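The Open Office Was Never About Talking

Yayra Kpodo

When Jeter moved its Stustton staff into one big room last August, the memo promised "chance encounters." I have worked in rooms like that for 20 years and I can remember perhaps 9 chance encounters, most of them about the thermostat.

The pitch is always the same. Walls keep people apart, so take down the walls and ideas will flow. I would like to see the evidence. What I have seen is people buying headphones, then bigger headphones. They send a message to the person at the next desk — a person they could touch — and wait for the reply to pop up.

Dogbe, the design firm behind the Stustton move, says the room has a "quiet culture." That means everyone is afraid to take a phone call. They take them on the stairs.
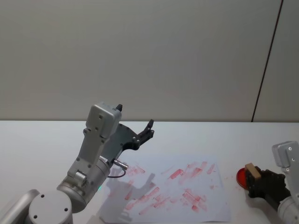 Rent is the part the memo left out. If you squeeze the same staff onto fewer square feet, you save money, and there is no shame in saying so. I could respect a boss who stood up and said it. Instead we got beanbags and a talk on trust.

My sister's employer, Urkura, put the doors back two years ago. She still talks to her coworkers. She knocks first.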